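4. What the table items can and cannot tell us

4.1 The claim under test

The idea that a few small plants make a shared table "settle" has been repeated so often in the workplace and student housing literature that it is now cited without a source. Stated plainly, it says that people who sit down at a table with greenery on it treat the table better: they leave less behind, they move fewer things out of place, and they stay longer. The version most often quoted comes from the Ganon survey, in which 1000 respondents were asked how they felt about the tables they used. A large share of them liked plants. We do not doubt it. Liking plants is a long way from carrying your own glass back to the sink, and the survey did not look at a single table.

Our own reading of the claim began as a side question to the storage work described in Section 3. We had site records already, and it seemed a small matter to code them for plants and for left-behind items. It was a larger matter than we thought, and most of this section is about why.

4.2 Tables and checks

The Firkdale and Skonenport buildings, together with the three smaller sites listed in Section 2, gave us 5 sites and 64 tables in shared rooms. Each table was checked twelve times during October, for a total of 768 checks. A check was short. The observer walked up, recorded what stood on the table, marked its position on a printed outline, and left. Observers did not move or pick up anything and did not speak to people seated nearby unless spoken to first.

Objects were sorted into three groups. "Fixed" items were those the building had put there and expected to stay, mainly plants, coasters and signs. "Passing" items were things that someone would be expected to take away again, such as drinks, keys, phones and paper. The third group, "unclear," was meant to be a small bin for leftovers. Wian Van Wyk argued at the planning stage that it would swallow the study. He was overruled by the rest of us and should not have been.

Tables with at least one plant at the first check were called planted, and all others bare. We did not assign plants to tables. The buildings had done that long before we arrived, following reasons of their own, and this is the first serious weakness of the comparison. At Skonenport the plants stood almost entirely on tables near windows. Those tables were also the ones farthest from the door, and people who cross a room to sit down may differ from people who drop into the nearest chair. We have no way of separating the window from the plant.

4.3 Results, such as they are

Planted tables had fewer passing items left on them than bare tables did. The gap was in the direction that the claim predicts, and a reader who wants to stop there will find it in Table 4. We would ask that reader to go on to the rows below it.

When the Skonenport tables are taken out, most of the gap goes with them. When tables near a door are compared only with other tables near a door, the sign flips at two sites and nothing much is left at the others. Length of stay showed no pattern that we would defend. The displaced-item score, which was supposed to catch things pushed aside or turned around, agreed so poorly between observers that we have dropped it from the main analysis and report it in the appendix for completeness.

There is also a plain crowding effect that the literature passes over. A plant takes up room. A table with several plants on it has less free surface, and a table with less free surface will hold fewer cups whether or not anyone has been moved to tidiness by the sight of leaves. Corentin Chevalier suggested dividing item counts by free area. We tried this using the printed outlines, and the planted tables then looked slightly worse than the bare ones. We put no weight on that result either, as the outlines were drawn by hand and some are plainly wrong.

4.4 The coding problem

The trouble with the third group deserves its own heading. Two coders, Rahel Hofstetter and Khairul Kwok, sorted the items from still images without seeing each other's sheets. On plants they agreed nearly every time. On bottles they agreed that a bottle was a bottle and disagreed over whether it was passing. On small dark objects they agreed on very little.
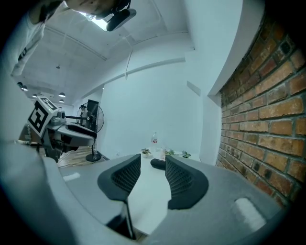 Domestic Objects Group, Department of Housing and Interior Studies, Seyoum College

Figure 5. White table with small plants, a clear glass and a clear plastic bottle with a red-and-white label. The black object in front of the glass was coded "passing" by one coder and "unclear" by the other.

Under our scheme this is a planted table, and that much is easy. The bottle went down as passing on both sheets. The glass is harder. A clear glass standing near the center of a table may have been put out for anyone to use, or may belong to someone who plans to come back for it, or may have been forgotten since morning. The coding guide told coders to treat all drinking vessels as passing, which gives a tidy column of figures and settles nothing about the glass.

The black object is harder still. It is long and dark, and it could be a remote control or a phone case. If it is a remote, it could reasonably count as fixed, as some rooms have one that lives on the table. If it is a phone case, it is passing. The same table is therefore either slightly better kept or slightly worse kept depending on a guess, and a guess of this size, repeated across the tables, is as large as the effect that the claim is supposed to rest on. We reran the main comparison with all unclear items treated as fixed and then again with all of them treated as passing. The first run favors the plants. The second does not.

It might be said that a better coding guide would fix this. We wrote three versions of the guide and each one moved the disagreement to a different kind of object. In the second version, potted plants themselves became a problem, because a coder asked whether a plant that a resident had brought from home was fixed or passing. The guide had no answer and the image could not supply one. Whether an item has been left behind is a fact about what a person means to do, and you do not learn it from the surface of a table.

4.5 What earlier work probably measured

We suspect that much of the earlier work met the same difficulty and did not report it. Papers in this area tend to give a single count of "clutter" per table with no mention of items that resisted sorting. Either those authors worked in rooms without remotes, cases, spare glasses and half-claimed bottles, or someone made the choice quietly. Aidan Lenihan wrote to the authors of several such papers asking for their coding sheets and received one, on which the word "misc." appears beside a blank column.

There is a milder claim that we would not argue with. Where a building bothers to put plants out and keep them alive, somebody is looking after the room, and a room that is looked after will tend to have cleaner tables. On that account the plants are a sign of the care and do none of the work. Our records cannot confirm it, but they fit it at least as well as they fit the stronger version, and it asks us to believe much less.

A proper test would move the same plants on and off the same tables, with cleaning hours held steady and with users asked, on leaving, which things were theirs. The last part is awkward and slow. Until it is done we see no basis for advising any housing office to buy plants in the hope of fewer dirty glasses. They may of course buy them for other reasons, and Section 5 returns to the question of where on the table such things should go if people are also expected to eat there.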